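Notebook - email testing, Plarkico account
September, entry 19

9:40. Picked up the subject line test from last week. Setup is unchanged: two variants, same body copy, same send window, list split on the hash of the subscriber ID. Variant A names the product category. Variant B leads with the discount. Landing page is identical for both, the short one with the form above the fold.

The holdout is still 363 addresses, all from the Wusgate import. I had meant to draw it from the full list but the import was the only segment with clean signup dates. Treat any result as a Wusgate result until we repeat it elsewhere.

Open rates: not using them for the decision. Too many opens in the log land within a few seconds of delivery, which looks like mail clients prefetching the tracking pixel. Clicks only, deduplicated by subscriber, first 48 hours.

10:25. Pulled the click log. Variant B ahead on raw clicks. After removing the security scanners (same user agent, every link in the message hit in under two seconds) the gap closes most of the way. Scanner filter removed 80 rows. Should have been in the export script from the start. Added it, and reran the two earlier tests with the filter on. First one holds. Second one does not hold, and the note in the shared sheet that says "discount wins" needs to come out.

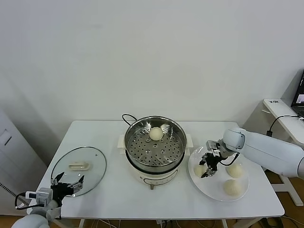
11:50. Checked where the remaining clicks went. 33 of them land on the unsubscribe page, most from variant B. The old report counted these as engagement. Split them into their own column. Unsubscribes per variant should go on the front tab next to clicks, same font size.

Form completions are too few to compare. Some 19 across both variants, and at least one of those is our own test entry with the Gisholm address. Need to exclude internal domains at the form, currently done by hand.

1:15. Tagging problem. Links in the footer carry no campaign parameter, so footer clicks show up in analytics as direct traffic. Body links are fine. Template was copied from the Chow newsletter, which has the same fault, so their direct numbers are inflated too. Fixed in our template. Have not touched theirs - it is mid-send and I don't want two link formats in one campaign.

Also found the parameter values in mixed case. "Email" and "email" report as separate channels. Lowercased everything in the builder. Old data stays as it is, merge at report level.

2:30. Reran the split check. Hash gives an even division on the full list but is lopsided by signup year in the holdout. Older subscribers lean toward A. They click less in general, so B has been getting some help. Next run: stratify by signup year first, then hash within year.

Decision for now: no winner called. Keep A as the default.

To do
- stratified split, rerun with same copy
- correct the shared sheet, second test
- block internal domains on the form
- footer tags in the Chow template after their send finishes
- ask whether the sales side can pass back closed orders by subscriber ID, clicks are a weak proxy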